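Search the manual Enter keyword Go

4.2 Entering a quarterly labor survey return in Hinari

Complete section 4.1 before you begin. The employer record must show status Open.

1. Select Returns, then New, and enter the employer number.
2. In field 207, enter the number of paid staff on the last working day of June. Include part-time staff. Leave out contractors.
3. In field 208, enter vacancies open on the same day.
4. Select Check. Correct any line marked in red.
5. Select Save and Lock.

CAUTION: A locked return can be reopened only by a regional editor.

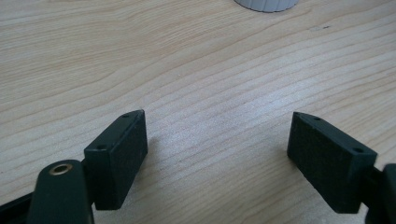 Erdal Şimşekoğlu asks whether staff on temporary layoff belong in field 207. They do if they were paid for any part of the pay period; otherwise enter them in field 209.

Note: Returns listing more than 4000 staff are held for review under code 951. Do not split the return to avoid the hold. Add a comment giving the payroll source and wait for release.

6. To send a batch, select Transfer, choose the Randurside office, and confirm. Each batch needs 2 approvals before it leaves the queue.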